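Home | Gallery | Shop Notes | Parts | About

Print this page | E-mail this page

What We're Buying Next (and What We're Not)

Posted 12/29/21
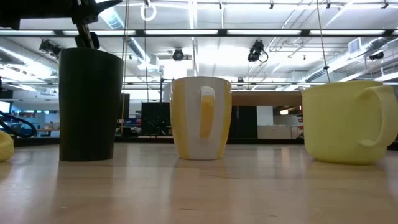
Budget season again, and this year I get to write the wish list for the manipulation bench! I've been at it since the first week of the month, and it has gone through more versions than I'd like to admit. The bench itself is staying. I love that pale wooden top, but it's shiny enough that a mug gives you a soft reflection on the wood, and our vision people have been grumbling about that for ages, so line one is a matte mat to lay over it. Line two is cups. The striped mug with the white handle, the squat pale yellow one and the tall dark cup are three very different shapes to grab, and I want more variety of that kind – handles pointing every which way, narrow rims, wide rims, the lot. Mugs are the cheapest thing on the whole list and I'd put them first if Jiahui let me.

So that's the fun end of it. The rest of this page is for those of you who wrote in asking how we plan the money side, and it's long, sorry!

The gripper. We got two quotes for fingers and pads, one from Soltero and one from Clovholm. Soltero came in lower, but their price leaves out the mounting plate, and when Hoi-yan Lai added the plate back in (plus the screws, plus shipping) the gap was $134. I was all set to go with them anyway until Man-lok Hsiao pointed out that Clovholm stocks the pads and Soltero makes them to order. Waiting on pads in the middle of a run is miserable. We're going with Clovholm.

Cameras. I have ours on the ceiling framework and I'm not buying any more of them this year, full stop. What I do want is better mounts, the kind where you can take a camera down, clean it and put it back at the same angle. I've set aside $500 for mounts and I expect to spend all of it. If anybody has a favorite clamp for round pipe, please write to me.

Cables. Every year I forget cables. Every year! Sajib Wanigasekara has been keeping a list taped inside the cabinet door of everything we borrowed from another bench and never gave back, and it's embarrassing. Cable sleeves, ties, longer leads for the arm and a decent label printer come to $294 altogether, and that goes in as its own line so it can't get swallowed by "misc" like last time.

Lights. The overhead tubes are bright and I've gotten used to them, but that's also where the shine on the table comes from, or that's my theory. Siu-ming Wu wants diffuser panels from Mak. I'd like to try the mat first and see what's left over. We're still arguing over this one, in a friendly way.

Service. The Cemska contract on the arm runs out in March. They've offered a 2-year renewal with a yearly visit, or we can pay per visit. I went back through our old tickets over coffee and most of what we called them for was stuff we could've fixed ourselves with the right spare on the shelf. So I'm leaning toward pay per visit and a proper box of spares – belts, fuses, a second emergency stop button. Jiahui Fu is leaning the other way and she does sign the forms, so we'll see.

One last thing if you're doing your own list for the first time: ask for the lead time in writing when you ask for the price. I lost half a summer to a connector once.

I'll add more pictures when the mat gets here.

Contact us | Copyright 2021, all rights reserved | Back to top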